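Preguntas frecuentes sobre la guía de buenas prácticas para grabar tareas de limpieza
Proyecto Waltora, manual de demostraciones para robots domésticos
Última revisión: martes 25 de mayo

¿A quién va dirigida la guía?
A cualquiera que grabe tareas con las manos para que luego aprenda un robot: pasar un trapo, doblar, recoger, colgar. Nos encanta este trabajo y se nota, así que perdonad si alguna respuesta se alarga.

¿Hay que limpiar despacio para la cámara?
¡No! Limpiad a vuestro ritmo, el de casa. Lo que pedimos es que las dos manos queden a la vista mientras dura el contacto con la superficie. En las escaleras eso obliga a inclinar un poco la cabeza, sobre todo en el borde del peldaño y al pie de los postes, que son los rincones más agradecidos de todo el repertorio (y los que más se saltan).

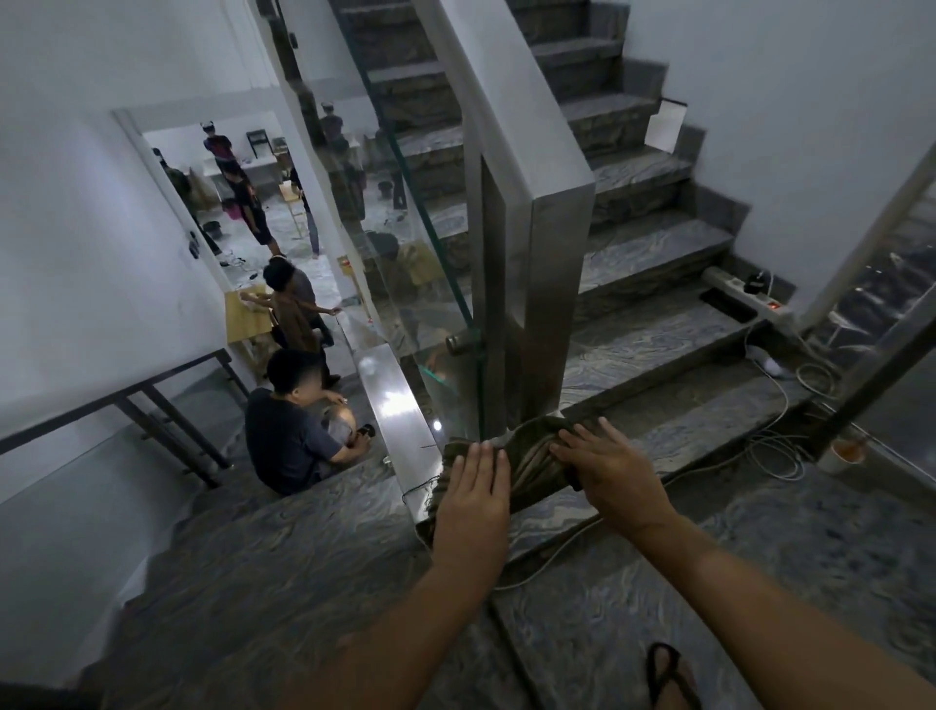
Mwajuma Ndung'u pregunta si no sería mejor fijar un orden único para todos, de arriba abajo, y así comparar unas grabaciones con otras. Lo hemos hablado mucho y de momento la respuesta es que no: el orden es libre dentro de cada episodio, pero hay que anotarlo en la ficha. La variedad es justo lo que hace valioso el conjunto.

¿Cuánto dura un episodio?
El máximo son 600 segundos. Si la tarea pide más, se cierra el episodio en un punto natural, con el trapo en la mano o ya colgado, y se abre otro. Nunca a mitad de una pasada.

¿Y las personas que pasan por detrás?
Quien pueda aparecer tiene que haber firmado el consentimiento antes de empezar la sesión. Vale también para los reflejos: un panel de vidrio enseña más de lo que parece. Si entra alguien sin firmar, se marca el episodio y lo revisa Danilo Malabanan.

¿Qué hacemos con los cables en el suelo?
Antes de grabar en una escalera, recorredla entera una vez sin el equipo puesto. Los cables que crucen la zona de paso se apartan o se desenchufan, y el calzado debe ir sujeto al pie. Esta regla no admite excepciones en la versión 7, que entra en vigor en julio.

¿Se pueden usar trapos viejos?
¡Claro que sí, y cuanto más distintos mejor! Los bordes deshilachados, los cuadros, las rayas y las telas que cuelgan torcidas son estupendos para un modelo que tiene que entender cómo cae un tejido. Colgar el trapo cuenta como tarea aparte: se sujeta con las dos manos por el borde superior, se acerca a la pared y se suelta solo cuando haya quedado firme.

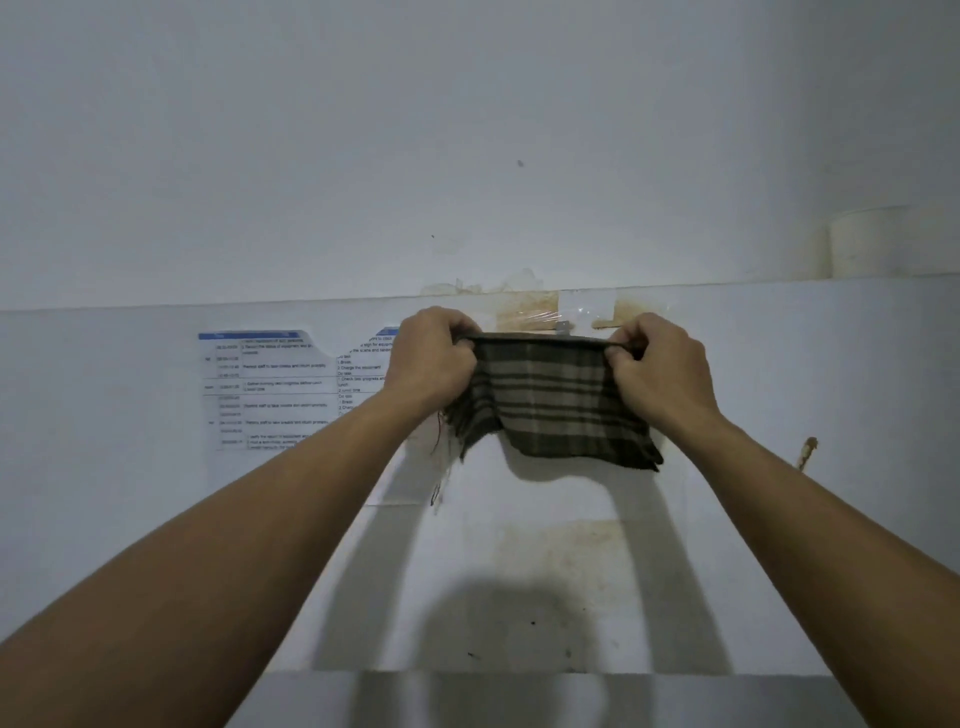
Tela a cuadros sujeta contra la pared por las esquinas de arriba.

¿Es obligatorio respetar las pausas?
Sí. La pausa sirve para descansar vosotros y para cargar el equipo, por ese orden. Apuntad el estado de la batería al parar y otra vez al volver.

¿Cómo se graba un pasamanos?
Una mano abraza la barra y la otra acompaña más arriba, con el trapo doblado por encima. Avanzad por tramos cortos y recolocad los pies antes de estirar los brazos.

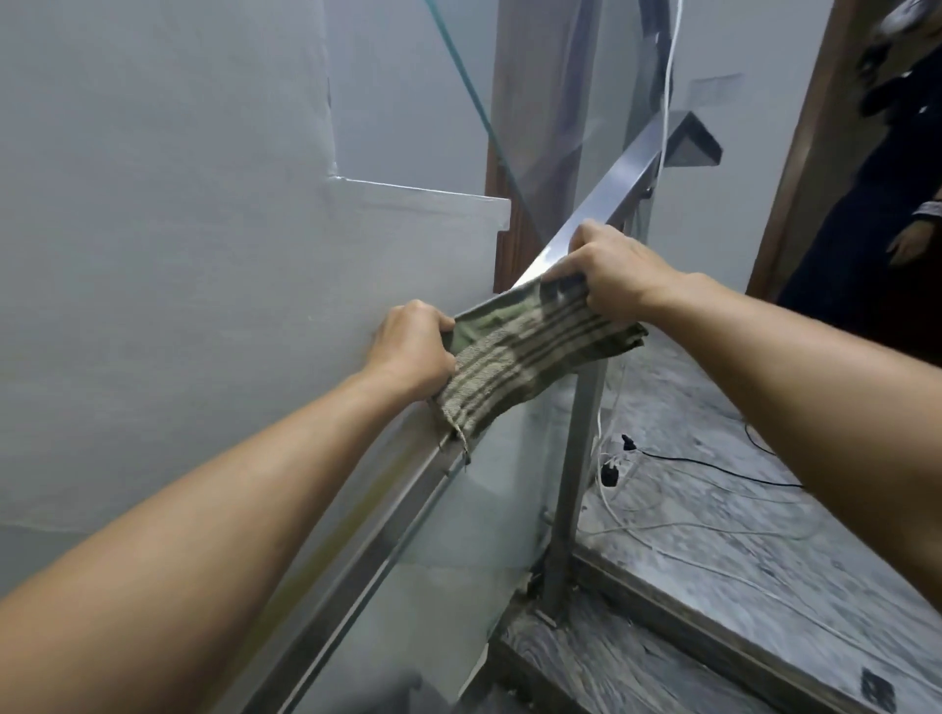

Al llegar al final de un tramo, dad la vuelta al trapo y repasad el remate con la cara que no habéis usado. Son unos segundos más y enseñan algo precioso: cómo cambia el agarre cuando la barra se acaba. Si el trapo se cae, seguid grabando y recogedlo con normalidad; los errores con su corrección también se entregan.

¿Dónde mando las dudas?
A Gülizar Duman, por el formulario de la guía. Lee todo, y las buenas preguntas acaban en esta página.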